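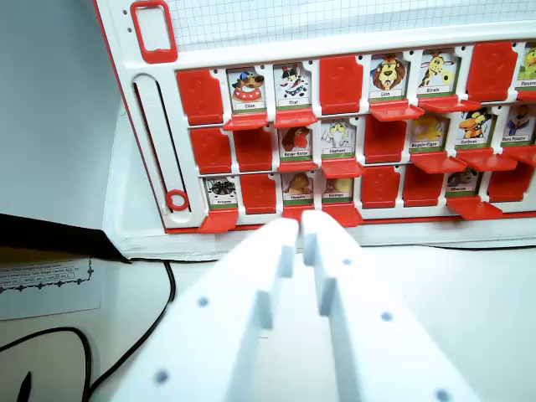 Wednesday, 10.40. Left gripper faulted out again on the flap task, third time this week. Same code as before, finger force over limit, then the arm drops to hold and won't clear without a restart. Kamarul was running it, I was on the stop button. The policy had been doing the bottom row from a start pose with both fingertips just under Chouette and Escargot, and the fault came as it closed in to lift the Escargot flap. The finger caught the edge of the slot and kept pushing. Board slid back on the table a bit, no cards out. Nothing broken that I can find.

Log shows the force climbing for 728 ms before the stop. The limit is meant to trip at 200 ms. So the stop did work but late, and that bothers me more than the missed flap.

Checked so far:
Finger screws tight on both sides. No cracks in the plastic, had a torch on them.
Wrist camera mount hasn't shifted, calibration target reads the same as Monday's.
Zeroed the force reading with the gripper open. Came back with an offset of 170 counts. Zeroed again, same. Yusri says the old unit did this when the cable was pulling at the connector, so I re-routed it with more slack and the offset went to nearly nothing. Moved the wrist through its range and it came back at one end only.

That would explain the wrong force value. It doesn't explain the delay. Izzati looked at the config and found the filter window on the left gripper set to 2000, right one still at the default. Neither of us changed it. Last edit is from April, when Puspita was testing the Orkavico driver, will ask her.

Put the filter back to default. Pushed on the left finger by hand with a block of foam, ten goes, tripped inside the limit each time. Not tried against the board yet.

For now: no unattended runs on this cell. Speed cap stays on. Somebody on the stop button for every episode, including resets, and keep hands away from the flaps until the arm shows hold. Marlina is ordering a replacement cable from Groen. If the offset comes back before it arrives, tag the left arm out and don't keep zeroing it.

To do: compare configs on the other cell, same driver there.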